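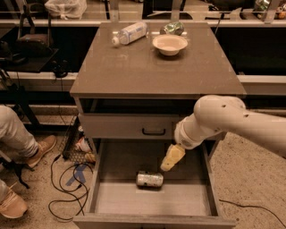

Aufräumen, Schublade für Schublade: ein Nachmittag bei Bokmont

Ich räume seit Jahren beruflich hinter anderen Leuten her, in Ferienwohnungen. Nach jeder Abreise stehen Flaschen auf dem Nachttisch, in der Schublade findet sich, was der Gast vergessen hat, und unter dem Bett will man lieber nicht nachsehen. Als Bokmont im August zum Tag der offenen Tür einlud und auf dem Faltblatt »Hausarbeit, die sich von selbst erledigt« stand, bin ich hingefahren. Einmal umsteigen, dann noch ein Stück zu Fuß durch das Gewerbegebiet, vorbei an einem Reifenhandel und einer Bäckerei, die schon geschlossen hatte.

Am Eingang bekam man einen Aufkleber mit der Nummer seiner Gruppe und einen Becher Wasser. Die Führung sollte um 14 Uhr beginnen und begann um halb drei. Ich war in der zweiten Gruppe. Vor mir ein Paar mit Kinderwagen, hinter mir jemand, der sehr laut über Aktien redete.

Was gezeigt wurde

Es gibt drei Bereiche: die Küche, das »Schlafzimmer« und einen nachgebauten Ladenbereich mit Regalen. Die Küche war an diesem Tag nicht in Betrieb, es hieß, man baue um. Schade, denn genau dort hätte ich am liebsten gesehen, was so ein Gerät mit einem Topf anstellt, in dem etwas angebrannt ist.

Also zuerst das Schlafzimmer. Das Wort ist großzügig. Ein Bett sucht man vergebens, es geht um einen Nachttisch auf gesprenkeltem beigem Teppich, mit zwei Schubladen, die obere mit schwarzem Griff. Die Aufgabe versteht jedes Kind: eine offene Schublade, eine Getränkedose darin, und der weiße Arm kommt von der Seite und soll sich um die Dose kümmern. Oben auf der Platte noch eine Plastikflasche, die auf der Seite liegt, ein weißes Schälchen und etwas Zerknülltes, grün und silbern. So ungefähr sieht es bei mir nach einer Gruppe Junggesellen auch aus, nur mal zwanzig.

Das Projekt heißt Javier. Warum, wollte eine Besucherin wissen, und bekam zur Antwort, der Name sei schon vor der Finanzierung da gewesen. Javier soll lernen, Dinge in Möbel hinein- und wieder herauszuräumen. Auf der Tafel an der Wand stand, man habe bisher 2.000 Durchgänge allein mit Schubladen aufgezeichnet. Ich habe das zweimal gelesen. 2.000 Mal Schublade, und dann steht man da und schaut zu, wie der Greifer über der Dose hängt, und hält die Luft an.

Er hing ziemlich lange. Der Mann mit den Aktien fragte, ob das Gerät abgestürzt sei. Nein, sagte der junge Mitarbeiter, der uns führte, es überlege. Dann senkte sich der Arm, die Finger schlossen sich, und die Dose kam hoch. Das Paar mit dem Kinderwagen klatschte. Beim nächsten Versuch rollte sie weg, gegen die Seitenwand der Schublade, und dort wollte der Greifer nicht recht hin. Der Mitarbeiter legte sie wieder in die Mitte.

Dieses Zurücklegen hat mich den restlichen Nachmittag beschäftigt. Ein Gast legt mir keine Dose in die Mitte. Die liegt hinten links unter einer Socke, und sie ist noch halb voll.

Die Zeit

Ich habe mit der Uhr am Handgelenk mitgestoppt, was vielleicht unhöflich war. Vom Beginn der Bewegung bis zur abgelegten Dose: 61 Sekunden beim gelungenen Durchgang. In der Zeit habe ich beide Nachttische leer, die Kissen abgezogen und das Fenster auf. Der Einwand kam natürlich sofort, als ich das sagte: Die Maschine könne dafür die ganze Nacht arbeiten. Mag sein. Ich habe zwischen Abreise um zehn und Anreise um drei genau einen Vormittag und einen Mittag, die Nacht nützt mir gar nichts. Nachts schlafen in dem Zimmer Leute.

Ein anderer Besucher hielt dagegen, für ältere Menschen zu Hause sei Geschwindigkeit egal. Wer sich nicht mehr bücken könne, der warte auch eine Minute auf seine Dose. Das lasse ich gelten. Meine Mutter würde allerdings fragen, wer sich nach dem Gerät bückt, wenn es eine fallen lässt, und wo in ihrem Schlafzimmer es stehen soll. Zwischen Bett und Schrank passt bei ihr der Wäscheständer, wenn man die Tür zumacht.

Auf die Frage nach dem Preis gab es keine. Also keine Antwort. »Das ist noch Forschung«, hieß es, und eine Minute später hing da wieder das Plakat mit der Hausarbeit, die sich von selbst erledigt.

Der Ladenbereich

Weiter ging es über den Flur zu Jalladent, einer kleinen Firma, die sich bei Bokmont eingemietet hat und sich mit Regalen beschäftigt. Dort soll ein Gerät Ware nachfüllen und nach vorne ziehen, was man im Supermarkt abends vor Ladenschluss macht. Ich habe das als Studentin selbst gemacht und kann berichten, dass es die langweiligste Arbeit der Welt ist. Wenn eine Maschine sie haben will, bitte.

Das Regal war kurz und sauber, die Packungen waren eckig und standen mit Abstand. Mit Kartons ging es gut, das muss man sagen. Einer nach dem anderen wurde gefasst, angehoben, nach vorn gesetzt, und die Kante stimmte am Ende besser als bei mir damals. Dann kamen Beutel. Bei Beuteln mit Reis sackt der Inhalt nach unten, der obere Rand knickt, und das Gerät griff in den Knick. Zwei standen danach schief, einer lag. Die Mitarbeiterin war offen und sagte, an weichen Verpackungen werde gearbeitet, dafür sei der nächste Abschnitt des Projekts vorgesehen.

Ich fragte, wie viele verschiedene Artikel es denn kennt. 157. Ein kleiner Laden hat deutlich mehr, und jede zweite Woche ändert ein Hersteller die Packung. Auch daran werde gearbeitet.

Überhaupt wurde an allem gearbeitet. Ich habe nichts gegen Forschung, im Gegenteil, mir waren die Leute in den Laboren sympathischer als die im Vortragsraum. Im Labor sagt man: Das kann er, das kann er noch nicht. Im Vortragsraum sagt man »zeitnah«.

Der Vortrag

Der Vortrag dauerte vierzig Minuten und zeigte vor allem Filme. In den Filmen klappte alles. Unten in der Ecke stand bei manchen klein »8x«, also achtfache Geschwindigkeit, bei anderen stand nichts. Ich hätte gern gewusst, ob dort Originaltempo lief. Eine Kurve ging von links unten nach rechts oben, und bei 1.000 Haushalten war ein Stern eingezeichnet: So viele sollen in einem Feldversuch im Raum Nemthorpe ein Gerät bekommen. Ein Jahr stand nicht dabei. Ich habe mich gemeldet und gefragt, ob man im Versuch auch gewerbliche Unterkünfte aufnimmt. Man nahm meine Mailadresse auf. Gehört habe ich bisher nichts.

Interessanter war eine Frage aus der letzten Reihe, ob das Gerät erkennt, was Müll ist und was nicht. Das zerknüllte Ding auf dem Nachttisch, ist das Abfall? Vermutlich. Und ein Kassenzettel, auf dem hinten eine Telefonnummer steht? Ich habe einmal einen Zettel weggeworfen, der drei Tage später per Einschreiben zurückverlangt wurde. Seitdem kommt bei mir alles Beschriebene in einen Umschlag mit der Zimmernummer. Der Vortragende meinte, solche Regeln könne man dem System vorgeben. Gut, dann muss aber jemand alle Regeln kennen und aufschreiben, und bei mir stehen die meisten nirgends.

Zur Schublade selbst

Nach dem Vortrag durfte man noch einmal allein durch die Räume gehen, und ich bin zurück ins Schlafzimmer. Dort war weniger los. Ich habe gefragt, ob der Arm die Schublade auch aufziehen kann. Ja, hieß es, das gehe, in vielen Fällen. Ob ich es sehen dürfe? Heute nicht, heute sei nur das Herausnehmen vorbereitet. Und zuschieben? Das gehe einfacher als aufziehen. Auch das war nicht vorbereitet.

Wer Möbel in Ferienwohnungen kennt, weiß, dass keine Schublade der anderen gleicht. In Wohnung zwei muss man die untere leicht anheben, sonst klemmt sie. In Wohnung vier fehlt seit Ostern ein Griff, da fasst man von unten in den Spalt. Kabel habe ich bei Bokmont auf dem Teppich übrigens reichlich gesehen, dazu ein aufgeklebtes blaues Kreuz. Bei mir gäbe es für so ein Kabelknäuel eine schlechte Bewertung, mit Recht.

Der junge Mitarbeiter hat sich meine Liste angehört, ohne auf die Uhr zu sehen, und bei der Sache mit dem Griff hat er sich etwas notiert. Das rechne ich ihm an. Er sagte auch, dass er selbst noch keinem empfehlen würde, auf so ein Gerät zu warten. Wer jetzt Hilfe brauche, solle jetzt jemanden einstellen.

Praktisches

Der Eintritt war frei, Anmeldung nicht nötig. Parkplätze gibt es hinter der Halle, sie waren um zwei schon voll. Die Räume liegen alle ebenerdig, mit Kinderwagen kein Problem, nur im Vortragsraum wird es eng. Kaffee gab es gegen Spende, Kuchen war um vier aus. Wer hinfährt, sollte die Labore zuerst nehmen und den Vortrag nur, wenn es draußen regnet. Und fragen, ob die Küche läuft! Darauf hätte ich vorher kommen können.

Ob ich im nächsten Jahr wieder hingehe? Wenn sie die Schublade selbst aufmachen und eine Dose unter einer Socke finden, ja. Bis dahin bleibt meine Stellenanzeige online: Reinigungskraft für Samstagswechsel, übertarifliche Bezahlung, Fahrgeld. Gemeldet hat sich in diesem Sommer eine einzige Person, und die wollte nur Küchen machen.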